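Stop telling people to sit down at work. Or stop telling them to stand up. Pick one, please, because I've had both memos in the same year and my feet have opinions.

I've worked standing for most of my adult life. Bakery first, then a pharmacy counter, then the returns desk at Petridis, which is where I started keeping notes on this. And every article about standing is written by someone who bought a desk that goes up and down and used it for a week. They love it. Of course they do. They can make it go down.

That's the whole thing for me. Choice. A person who can sit and decides to stand is having a nice time. A person who has to stand for a shift is doing labor, and it ought to be counted as labor. It isn't. Look at any job ad for retail - "must be able to stand for long periods" - tucked in near the bottom next to "friendly manner". As if it costs nothing. As if knees were free.

Tania Siddiqui ran the floor at Petridis when I got there. She put 2 stools behind the counter. Plain stools, nothing fancy. Head office wanted them gone within the month, said they looked lazy. Looked lazy to who? I served 1177 returns that December and not one customer asked me why I wasn't on my feet. They wanted their money back. They'd have taken it from a person lying in a hammock.

Tania kept the stools, by the way. Moved them when the district guy came, moved them back after. That's management, if you ask me. 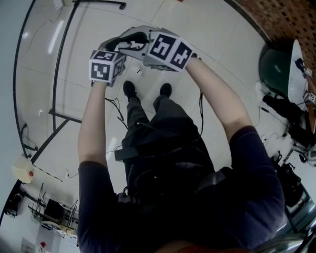

*Standing, both hands full, dark shoes on the floor.*

And shoes. Can we talk about shoes. Everybody's first advice is buy better shoes, and fine, yes, buy better shoes. I've bought the Hunent ones and the Stutska ones and a pair of inserts that cost more than my winter coat. Some helped. But look at what that advice does. It takes a problem that belongs to the workplace and hands it to the worker, with a receipt. Your back hurts? Did you try spending money? The floor is concrete and the floor stays concrete.

Mats would help. A mat is not a big ask. We had one at the pharmacy, a thick rubber thing, and when it split it never got replaced. I asked 6 times. I have it written down becuase I was told once that I'd never asked at all.

I know the other side. Some jobs you can't do from a chair. You can't stock a high shelf sitting down, you can't carry trays. Sure. But a lot of the day isn't that. A lot of the day is scanning, waiting, folding, waiting some more, and there's no reason on earth a person can't wait on a stool. Cashiers in plenty of countries sit. The groceries still get through.

There's also a snob thing going on and I'll say it. In an office, sitting means you're thinking. In a shop, sitting means you're slacking. Same chair. Same backside, practically. My cousin does billing at Prudolora and they gave her a chair with a lever for every part of her spine, and good for her, she should have it. I got a talking-to for leaning on a shelf.

So here's what I'd want. A seat within reach at any station where the work allows it. A mat where it dosen't. And breaks that start when you reach the break room, not when you leave the counter - at Petridis that walk ate a good chunk of my 17 minutes, and don't ask me how they landed on 17.

None of this is expensive. A stool costs less than training my replacement, and they've had to do that too. I left in the spring. Last I heard the stools were still there, behind the gift wrap.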